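# Will a robot fold my laundry yet?

2023-08-16
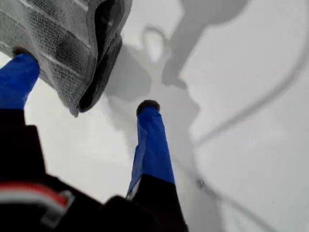 *Gray knit versus two blue-taped fingers.*

I've been asking this since March, when our dryer quit and I spent an evening hanging socks over chair backs. My vacuum already runs itself (an old Tandik, loud as a truck, still going), so why am I still matching sleeves at midnight?

Cloth is just mean, I think. A box stays box-shaped when you grab it. A sweater slumps and curls at the hem, and it never lands the same way twice! I can find an edge with my eyes on the TV. A gripper has to work out which gray bit is the edge and which is only a crease.

I did price one of those countertop folders, the Dikness - 4000 dollars, and it wants every shirt clipped in by hand. That's the hard part! I'd be doing the chore for the machine.

Shop floors look closer to me. Same part, same bin, all day long. At home it's towels, then a fitted sheet, then a kid's hoodie with a rock in the pocket.

So my guess is dishes first, then towels, and fitted sheets never. I still can't fold those either.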